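Contrôle des tentures et éléments de décor léger : fiche commentée
Atelier Gravach, salle de présentation. Visite du dimanche 3 septembre.
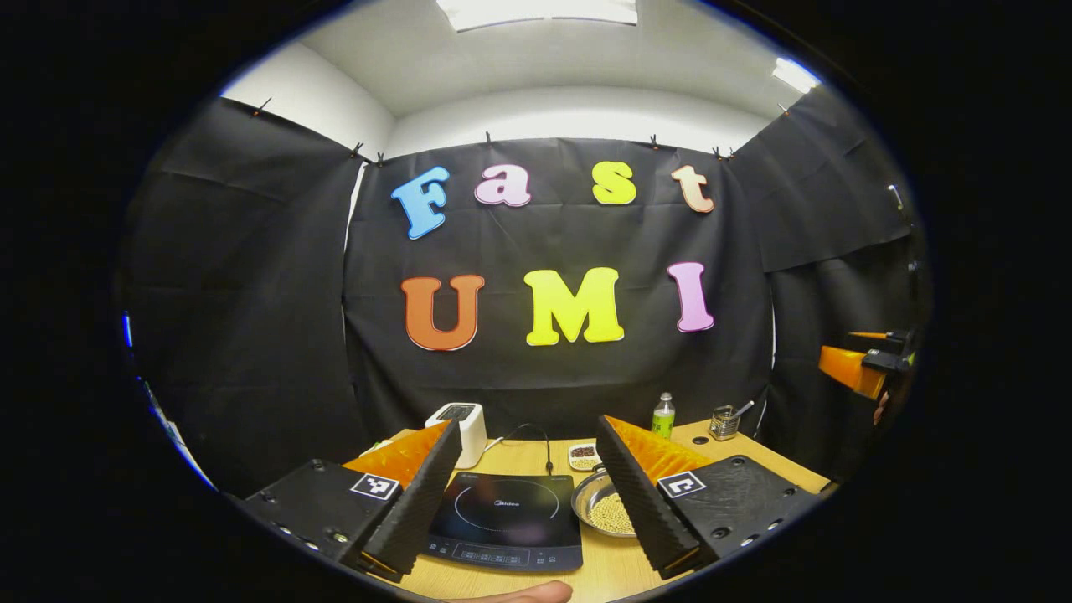
La fiche porte sur les textiles suspendus, leurs fixations et les dégagements de la salle. Elle se remplit sur place, avant toute ouverture au public, et se range au registre de sécurité avec les procès-verbaux de réaction au feu. Les fonds composés de plusieurs pans se contrôlent pan par pan. Pour le fond noir derrière la table en bois clair, le grand panneau de gauche, qui présente des plis horizontaux, fait l'objet d'une ligne séparée du panneau central. Les lettres en mousse « Fast UMI » relèvent du point 3.

1. Classement au feu des tissus
Procès-verbal présent pour le lot 413 : oui.
Procès-verbal présent pour le lot 724 : non. Demande adressée au fournisseur Plodent. Le lot reste hors service jusqu'à réception.
Commentaire : une étiquette cousue ne vaut pas procès-verbal. Tout lavage à l'eau d'un tissu ignifugé par trempage impose un nouveau traitement.

2. Suspension
Porteuse et points d'accroche : conformes.
Élingues de sécurité : une à remplacer, gaine fendue côté cour.
Charge affichée : plaque illisible, à refaire. Le carnet Peñalver indique jusqu'à 30 kg par point.
Commentaire (S. Zamfir) : ne pas reprendre les nœuds au ruban adhésif. Vu deux fois depuis janvier.

3. Éléments rapportés (lettrages, mousses, cartons)
Nature du matériau justifiée : en attente.
Fixation vérifiée à la main : à faire au prochain passage.
Commentaire : la mousse se traite comme un matériau distinct du tissu qui la porte. Le classement du support ne s'étend pas à l'élément collé ou épinglé.

4. Éclairage et sources de chaleur
Distance projecteur-textile : conforme à la notice de l'appareil.
Câbles sous tenture : sans objet.
Gradateur : repère 99 absent du schéma. Oana Bogdan transmet le plan à jour.

5. Dégagements
Issue principale : libre.
Issue secondaire : barre antipanique dure, graissage demandé.
Bloc de secours au-dessus de la porte : allumé, test d'autonomie non réalisé.

6. Moyens d'extinction
Extincteur à eau pulvérisée : plombé, vérification en cours de validité.
Extincteur CO2 : support mural desserré.

Avis : favorable avec réserves (points 1, 2, 3 et 5). Levée des réserves par Veerle Lambrechts, contre-visite à sa demande.
Rédaction : U. Cheema. Relecture : L. Preda.

Contact : service prévention, Atelier Gravach | © Gravach, tous droits réservés | Haut de page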